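About the Nevosa Robotics Club

The Nevosa Robotics Club is the extracurricular engineering programme of Hilik Secondary School. It is open to pupils in Years 9 to 13 and meets after lessons in the old drawing office on the second floor. Membership currently stands at 44, divided between a beginners' group and a manipulation group, which works with the school's robot arm.

The club was founded by Radwa Metwally, Head of Design and Technology, who remains its director. Ilze Mägi teaches programming to the beginners' group and Hòa Quách supervises the manipulation group. The club belongs to the school and is governed by the same rules on conduct, attendance and safety as any other part of the timetable.

What members study

New members begin with the basic ideas of control: how a joint is moved to a given angle, how a gripper is opened and closed, and why a program that works on one day may fail on the next when a part has been put down a few millimetres from its usual place. Written work is short. Most of each session is spent at the bench, and every pupil keeps a logbook which is read by a member of staff at the end of term.

The manipulation group works with coloured blocks of several shapes, among them bars, cubes and a U-shaped piece in dark blue. The set was chosen for the variety of ways in which a piece may be gripped. A straight bar can be held in many places along its length. The blue piece asks for more care, and pupils usually begin by placing one gripper finger inside the channel against an upright.

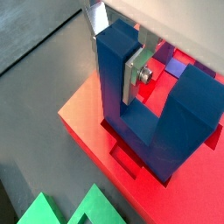 Pupils are expected to plan each movement on paper before it is tried on the arm. The plan states where the gripper will approach from, which faces it will touch and how far it must rise before it may travel sideways. Plans are exchanged between pairs, so that every program has been read by someone other than its author. Hòa Quách signs the plan, and only then is the arm released for use.

Picking up a piece is taught in the first half of the year. Setting it down on top of another piece is left until January, when pupils have gained some experience of judging height from a fixed camera. A piece released too high will drop and tilt; a piece pressed down too hard may shift whatever is beneath it. 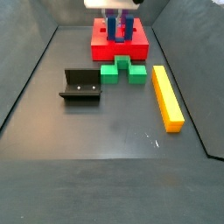
The Riis Challenge

Each year the manipulation group enters the Riis Challenge, a competition for school teams in handling and assembly. Teams receive a set of tasks in advance and are marked on accuracy, on the quality of their written record and on an interview with the judges. The highest possible mark is 246. Our team received 220 at its most recent entry, the best result in the club's history, and was commended for its logbooks.

Preparation for the Challenge takes up much of the spring term. Pupils practise with the blocks in differing arrangements, including some in which a wall or a neighbouring piece leaves little room for the gripper. They learn to choose the order in which pieces should be moved, and to recognise when an apparently shorter path is likely to disturb something else.
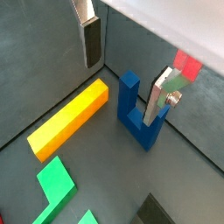
Thoa Vương writes that she joined the club expecting to spend her time on programming and found that the hardest part was deciding what to do first. "We had a whole afternoon where the code did not change at all," she writes. "We only changed the order of the moves. I still have that page of my logbook, and I used it when the judges asked me how we plan."

Open afternoon and admissions

The club holds an open afternoon each autumn for families and prospective members. The next will take place on 12 October 2024 in the drawing office. Current members will present their projects, and staff will be available to discuss the programme.
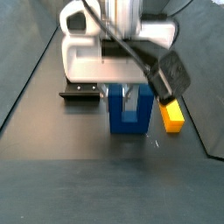

The manipulation group at work with the blue U-shaped piece.

Applications are made on the form available from the school office. No earlier experience is required. Applicants are asked to write a few lines about something they have built, repaired or taken apart, and a parent or guardian must sign the safety agreement. Places in the manipulation group are offered first to pupils who have completed a year with the beginners, and attendance of at least 92 per cent is expected of those who wish to compete.

There is no membership fee. Materials are paid for from the school's technology budget and from an annual grant made by Stundirel, whose support also covers travel to the Challenge.

Enquiries about the club should be addressed to Định Cao, Club Secretary, at the school office.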